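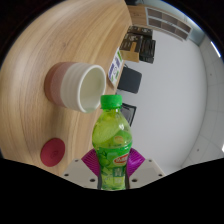
**手持ちグリッパーのパッドって、どのくらいで交換するものなんですか？**

Grastovsideの工房では、開閉1824回を目安に左右いっしょに交換しています。片方だけ新しくすると、つかんだときの押し具合が左右でずれてしまうそうです。

というわけで、行ってきましたGrastovside！　3月に申し込んでからずっと楽しみにしていた見学会です。ロボットの会社というと大きなアームがぶんぶん動いているところを想像していたんですが、私が半日張りついていたのは、人が手に持って使うグリッパーの整備の机でした。いや、これが面白かったんですよ。

案内してくれたのはAldana Henríquezさん。工房では手持ちのグリッパーで物をつかむ動きを記録して、あとでアームに覚えさせています。使う道具は「Histum」という名前で、社内では「ヒスト」と縮めて呼ばれていました（最初、人の名前かと思いました）。

朝の立ち上げは、まず指の点検から。紫色の、うねのあるパッドが左右の指の内側についていて、このうねの間に入ったほこりを柔らかいブラシでかき出します。力はいりません。うねに沿って一方向に、すーっ、すーっと。私もやらせてもらったんですが、つい往復させてしまって「戻さない、戻さない」と笑われました。戻すとほこりが奥に入るんだそうです。

ブラシのあとは、水で湿らせて固く絞った布でひと拭き。アルコールは使わないのかと聞いたら、Aldanaさんいわく、以前の材料のときに表面がつるつるになってしまって、それ以来やめたとのこと。乾くのを待つ間に根元のプレートのねじを見ます。ここの担当がRenato Herreraさんで、この人の手元がとにかく速い！　外側のねじから順に工具を当てて、軽く確かめるだけ。ゆるんでいたら締めるのですが、その場合は必ず反対側の指の同じ位置も見るのがルールでした。

ねじがすんだら、指を何も挟まずに閉じて、先の合い方を確認します。真正面から見て、先端がぴったり向き合えばよし。ずれていたらプレートを少しゆるめて、薄い板を間に挟んだまま閉じて、そのまま締め直す。文字で書くと簡単そうですけど、締めるときに指がほんのちょっと回ってしまうんです。私が挑戦したときは二回やり直しになりました。「最初はみんなそう」とRenatoさんは言ってくれましたが、横で見ていたRaghda Harbさんは一発だったので、どうなんでしょう……。

お昼をはさんで、午後はつかむものの話です。机に出すのは飲み物のボトルとか、カップとか、小箱とか、ふだんの暮らしにあるものばかり。ボトルは透明なプラスチックで、つかむ高さを変えると持ち心地が全然違うんですよ。細くなっている下のほうを挟むのと、胴の真ん中を挟むのでは、手に返ってくる感じがまるで別もの。赤い丸い平たいものも使っていて、これは薄いからかなり手ごわい。指先が机にこすれるので、パッドの先端がいちばん早く傷むのはこの手の薄いものを続けたときだそうです。

Raghdaさんは見学の間ずっとメモを取っていて、あとで見せてもらったら「薄いもののあとは先端を見る」に三重線が引いてありました。わかる。私もそこに線を引きたい。

整備の記録は紙とPlaleteoという社内のソフトの両方につけていて、紙のほうには通し番号が振ってあります。見せてもらったページは334番。パッド交換、ねじの増し締め、先端の合わせ直し。書いてあるのはほとんどこれの繰り返しなんですが、ときどき欄の外に「右、少し重い」みたいなひとことがあって、これがあとで役に立つんだとか。数字だけだと気づかない変化を、持った人の手が先に気づくらしいです。
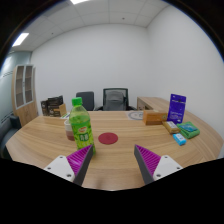

それで、その「右、少し重い」のときに何をするかというと、まず指を外します。Renatoさんが実際に分解してくれました。ねじを抜いたらトレーに並べる。並べ方にも決まりがあって、外した順に左から。指の動く部分をのぞいて、細かいくずがあれば乾いた綿棒で取る。油はほんの少し、綿棒の先につけて塗ります。垂らすのは禁止で、余った油がパッドに回るとその日はもう使いものにならないと言っていました。やったことがある人の顔でした。

組み直したら20回ほど空のまま開け閉めして、左右の引っかかりが消えたかどうかを確かめます。これは意外と地味に腕にきます！　私は途中から握り方が雑になっていたらしく、Aldanaさんに「最後まで同じ速さで」と注意されました。速さがばらつくと、重いのが道具なのか自分の手なのか区別がつかなくなるんですね。

パッドの貼り替えも見せてもらいました。古いパッドは端からゆっくりはがして、台に残った糊は樹脂のへらで落とします。金属のへらは指に傷がつくので禁止。新しいパッドは、うねの向きを左右でそろえてから下の端を合わせ、先に向かって押さえていきます。ここで気泡が入ったらもう一度。貼ったあとは軽く閉じたまましばらく置いておくので、交換は一日の終わりにやることが多いそうです。

レンズの手入れは最後の最後。ブロワーで吹いて、それでも汚れが残るときだけ専用の布で拭く。中心から外へ、くるくると。指紋がつきやすいので、グリッパーを机に置くときはレンズのある側に触らないようにと何度も言われました。持ち手だけを持って置くんですが、慣れないとけっこう不安です（落としそうで）。

帰りぎわに、Montecinosから部品を取り寄せるときの話も少し聞きました。パッドは2組を手元に残して、それを下回る前に注文する。「届くまでの間に限って傷むから」だそうです。うちの掃除機の紙パックと同じだな、と思いながら工房を出ました。

次の見学では、指を外すところから自分でやらせてもらえることになっています。先端合わせ、今度こそ一回で決めたいので、家で洗濯ばさみを相手に同じ速さで開け閉めする練習を始めました。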